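On Saturday our small team visited the open day at Durketti. We pack spare parts at Gostisport, and I came with one question: what must we put in the budget besides the robot?

## First look

The guide from Castar, who sells the hands, told us to plan for wear first. Fingers and covers are paid every year, so they need their own line.
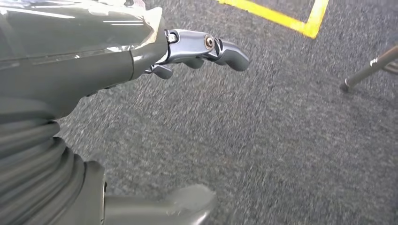

## Floor and shelves

Yellow tape on carpet costs nearly nothing, and I liked this. We had reserved money for 400 square feet of new flooring – maybe we can wait.

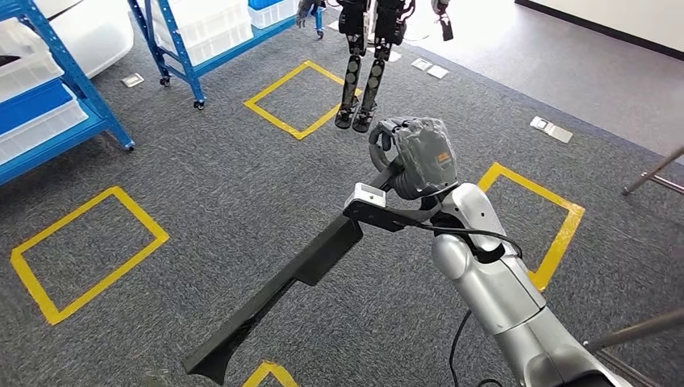 Shelving was my second worry. Tyagi offered us racks with 200 bins, but I will ask for a smaller first order. Delivery takes 4 weeks.

Training of the staff is sold by the day, and I had forgotten it completely in my table.
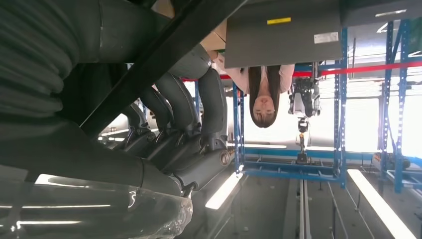
The service contract is the part I still don't understand. Castar quoted $1113 per month, travel not included. I asked for the offer in writing and will compare it in November, when our next budget opens.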